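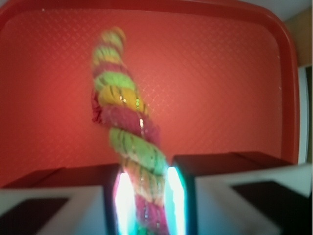

Eklow office printer check, 2nd March
Checked by me, Thu Nghiêm. Comments are mine too, sorry in advance for the rambling!

Power cord and plug: OK. I ran my fingers along the whole cord, no nicks. It's still plugged into the power strip behind the cabinet though, and I'd like it straight in the wall (I said this in December).

Vents clear: NEEDS WORK. Somebody stacked 200 sheets of card stock right against the back vent. Moved it.

Paper trays: OK. Tray 2 sticks a little, so lift it as you pull.

Rollers: OK, cleaned with a damp cloth. Page counter says 1,831 since the last cleaning.

Fuser warning label: MISSING. Peeled off again. Brayden Charbonneau has spares, I think in the Horel folder. Please don't go poking in there until the thing has cooled down!

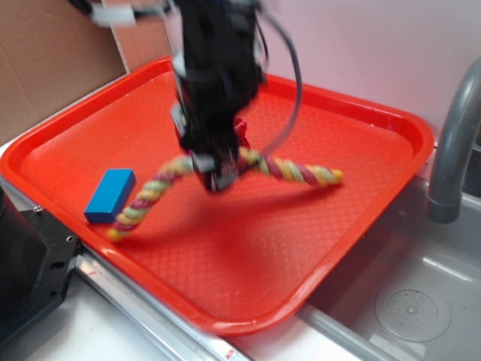
Red-orange tray with the arm lowered over it.

Ink and toner storage: OK. 14 cartridges on the shelf, all sealed, none on the floor this time (yay).

Driver and firmware: NOT DONE. The update stopped with error 342 and I ran out of patience. Brayden, can you try it from your laptop?

Scanner glass and lid: OK, one loose hinge screw, tightened it.

Next up is the old plotter in the Plistau room, which I haven't even switched on yet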